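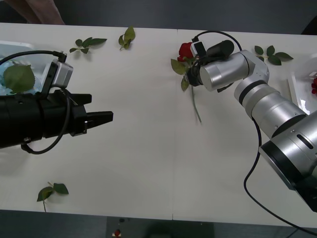

Zunia cell – monthly inspection checklist with comments
Issue: June 2023
Inspected by: Afroza Gamage
Scope: two-arm flower handling cell, left arm (black), right arm (silver), table, wrist cameras, cabling, controller cabinet

Mark each line OK, WATCH or FAIL. A FAIL on any line in section 1 or 2 means the cell stays locked out until the line is cleared and signed.

1. Power and stops

1.1 Emergency stop, operator side. OK. Latches and releases cleanly.
1.2 Emergency stop, cabinet door. OK. Label replaced last month and still legible.
1.3 Protective stop from the Rana safety relay. OK. Both channels drop together. Reset needs the key, as intended.
1.4 Enabling switch, teach mode. WATCH. Middle position feels soft. Spare ordered from Zirero, to be fitted in July.

2. Mounting and reach

2.1 Base bolts, left arm. OK. Paint marks in line.
2.2 Base bolts, right arm. OK. One paint mark was worn and has been redrawn.
2.3 Table panels. OK. No step at the seam when checked with a straightedge. If a step develops, adjust the feet first and leave the panel brackets alone.
2.4 Shared zone limits. OK. Left arm stops at its boundary when the right arm is inside the zone, and the other way around. Tested at reduced speed, then at program speed.

3. Grippers

3.1 Finger screws, both grippers. OK. Checked with the short driver. Do not use thread locker on the finger screws; they come off at every cleaning.
3.2 Finger faces, right gripper. WATCH. Sap film on the inside faces. Cleaned with a damp cloth and dried. Film returns within 400 cycles, so the cleaning interval stays where it is.
3.3 Grip force, right gripper. OK. Set to 3 N for stems. The Flurnetti recipe sheet still lists the old value and needs correcting.
3.4 Open position, left gripper. OK. Returns to the same reading after homing.
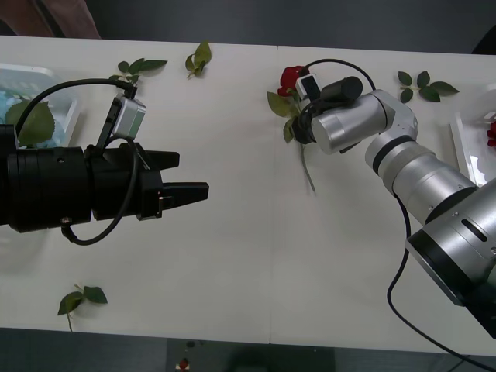

4. Cables and wrist cameras

Cable slack is the line most often marked wrong on this sheet, so the rule is written out again. Each wrist camera cable must have enough slack for full wrist rotation and must not be able to reach the fingers in any taught pose. Judge it with the arm in a working pose, never at home. On the left arm the black cable comes down to the camera and hangs in a loose arc beneath the gripper. With the right arm holding a rose by its gripper, its camera cable arcs up over the wrist and then runs down across the table, and that lower run is the part to follow by hand for nicks.

4.1 Left camera cable. OK. Jacket clean, connector tight.
4.2 Right camera cable. WATCH. Light scuffing 155 mm from the connector. No conductor showing. Recheck in July – replace if the scuff has grown.
4.3 Camera brackets, both arms. OK. No play by hand.
4.4 Camera calibration. OK. Check target found from both sides on first attempt.

5. Table and floor

5.1 Loose plant material. Clear leaves and sprigs from the table before homing and at the end of each run. Stems go in the green waste bin.
5.2 Floor at the near side. Sweep before restart. Petals are slippery underfoot.
5.3 Containers at the table edges. OK. Positions match the program.

6. Cabinet

6.1 Fan filter. FAIL. Clogged. Replaced during inspection, now OK.
6.2 Backup of both arm programs. OK. Saved as set 87.
6.3 Terminal screws. OK.

Open items: 1.4, 3.2, 4.2, and the recipe sheet correction under 3.3. Cell released for production. A. Gamage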